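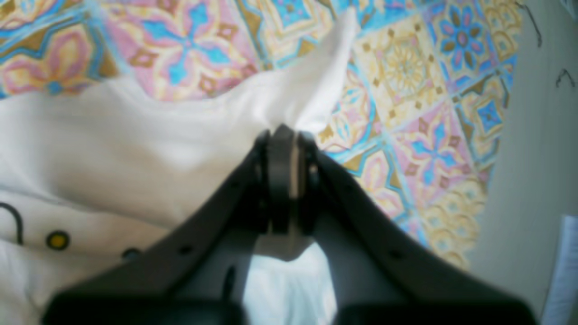 White cloth, small dark print, one fold picked up.

Folding T-shirts on a patterned cloth

Updated 8 January 2018

Any flat surface at waist height will do for folding shirts. Ours is a table with a patterned cloth over it, and the cloth stays on for laundry. It keeps white cotton off the bare top, and you can see the edges of a white shirt easily against a busy pattern.

Shake each shirt once by the shoulders before you lay it down. Smooth it from the middle out with a flat hand. If it feels at all damp along the seams, hang it up again — a folded damp shirt smells by the next morning.
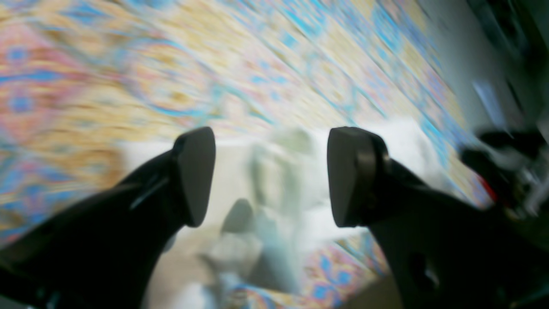 Wash the cloth as often as you wash the towels. Crumbs and pet hair will go straight onto whatever you fold next. Shake it outdoors first, then put it through on warm.

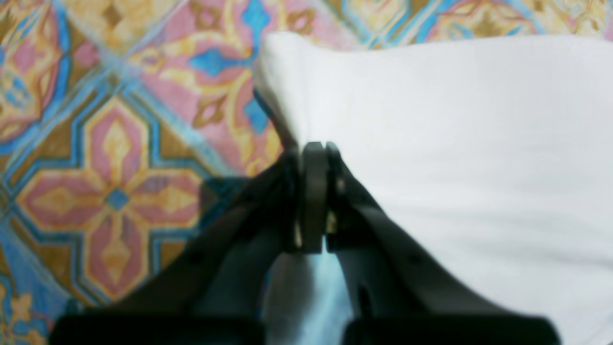

Pick up as little fabric as you can. A fistful leaves creases you will have to smooth out again. Take only the edge, as with the white cloth here, and even then it will bunch into a narrow fold under the pinch. Lift, carry it across, lower it and let go, then flatten that spot with your palm.

Printed shirts need a little more care. Thick lettering can crack along a hard crease, so fold the sides in loosely and don't press down on them. Never iron straight onto a print. Turn the shirt inside out and keep the iron on low.

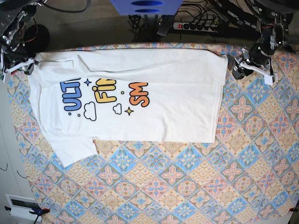

Sleeves come next. Lay each one back flat along the body, then bring the hem up to the neck and fold once more. In a drawer, stand the shirts on edge in a row. Ours holds 11 that way, with room left to get a hand in. Leave 5 or so of the everyday ones at the front.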